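Paucar Ridge Road and Lookout: Visitor Route Safety Check

Route: Destomora village to the upper lookout, then back by the coast road. Checked in July, starting at 7:15 a.m. 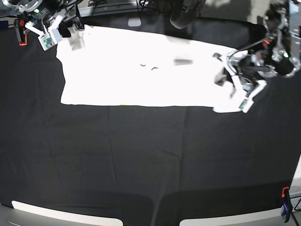
Checked by Marisol Cabrera
Comments reviewed by Wilmer Apaza

1. Road surface, village to first bridge: OK
Patched since the last check. Gravel still collects on the second bend.

2. Bridge rails: REPAIR
Two bolts missing on the downhill side. Reported to Arnulfo Ayala.

3. Parking area, Larnis trailhead: OK
Room for tour vans to turn. The painted lines are nearly gone.

4. Trail to the falls, 400 yards: OK WITH CAUTION
Roots exposed near the top. Walking shoes, no sandals.

5. Elevation sign at the lookout: REPLACE
Reads 2488 feet, but the last digit is peeling.
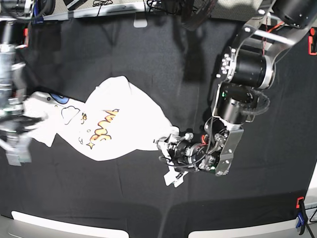 6. Lookout fence: REPAIR
The north corner post moves when pushed. Keep groups to the south side until it is reset. The drop past the fence is more than 1000 feet.

7. Restrooms: OK
Water on, one lock stiff.

8. Emergency phone, Ernell junction: FAIL
No dial tone on either try. There is no cell signal on this stretch, so drivers should carry a radio. Amparo Benavides has the spare handsets.

9. Coast road, low crossing: OK
Dry at the time of the check. Depth marker is readable from both sides.

Recheck items 2, 6 and 8 before the next tour group goes up.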